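2024-06-23

Follow-up to the October post on tabletop storage. The open question then was whether a small cabinet could live on the work table without costing more surface than it gives back. I have now used one long enough to have an answer, mostly yes, with two corrections.

Footprint is the wrong number to shop by. The listing gives you width and depth of the body and leaves out the door. A side-hinged door needs a clear arc in front equal to its own width, and anything parked inside that arc gets moved every time you want something from the shelf. I marked the arc on the table with masking tape for a week. Everything I had to shift went on a list, and the list was short: mug, notebook, phone.

Second correction, the handle. A bar handle projects past the face of the door, so the real arc is larger than the tape line. Measure to the outside of the bar.

Satish Thomas wrote in to suggest a sliding door. I looked at the Stikonine version, which has one. You can only reach half the interior at a time, and tall items end up behind the fixed panel. I would take the swing door again.

Leg height also matters more than I expected. Under 2 inches, a cloth doesn't go underneath properly and the crumbs stay there.
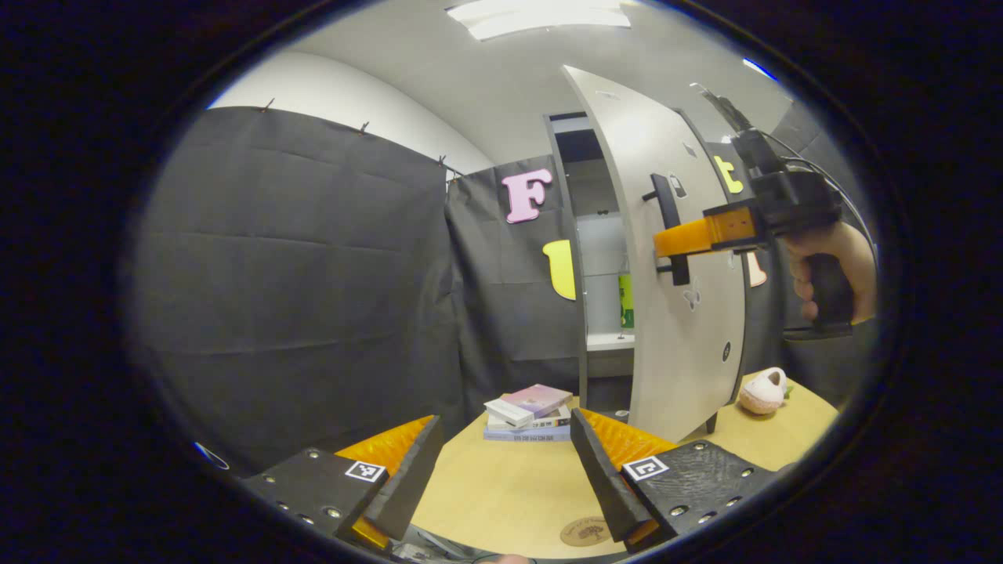 Books are the remaining problem. They have no place in a cabinet this size, and upright they need a bookend, which takes more room again. My current rule is one flat stack, largest at the bottom, kept clear of the door. The pale blue one stays at the base and the pinkish-purple one is on top at the moment; the white one in between never gets put back square. The cork coaster with the tree on it goes nearer the front edge, so a drink has a fixed position away from the paper. Bottles go on the shelf inside, door side, label out.

Still to do:

- felt pads under the cabinet legs
- a stop on the hinge at 9 o'clock, if I can find one small enough
- decide about the slippers

Nima Golestani asked for the shelf load rating. I don't have one. The Vinlow sheet doesn't give it, and I haven't tested to failure.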